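Garkell Hand Grippers, Pair
Teach-by-hand set, left and right, with cables
Price: 475

Hi, I'm Jeanine Verbeke and I look after the demo gear at Trikus. I use this pair more than anything else we sell! You hold one in each hand, do the job the way you'd do it anyway, and the set records the motion for your arm to learn from. No joystick, no pendant, no typing in waypoints.
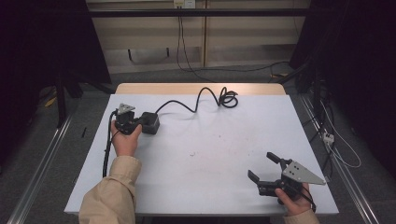

Trikus Equipment Catalog, p. 116

My favorite first job is coiling a cable on a plain white table. It sounds dull, but a cable never lies the same way twice, so you end up with really varied demos (and new people stop being nervous after a few tries). I tell everyone to go slower than feels natural -- and to keep the jaws where the cameras can see them.

Kyu-ri Ko over at Preltodness got through 100 demos in her first session and wrote to ask if she could have longer leads. You can! They're on the order form now, and they fit the older sets too.
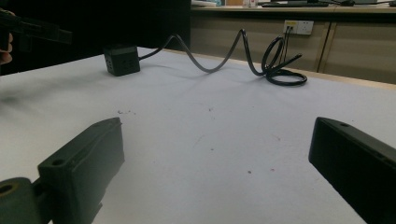

What else... the jaws open wide enough for small boxes and plugs, and the fingers come off if you'd like to print your own. Storage holds 1000 short demos before you have to copy anything over. I'd copy sooner, but that's me.

Files open straight in Won, version 3 or later. If you're on version 2, write to me before ordering and I'll send the converter.

In the box: two grippers, two leads, spare finger screws, printed quick start.

Updated 2021-11-30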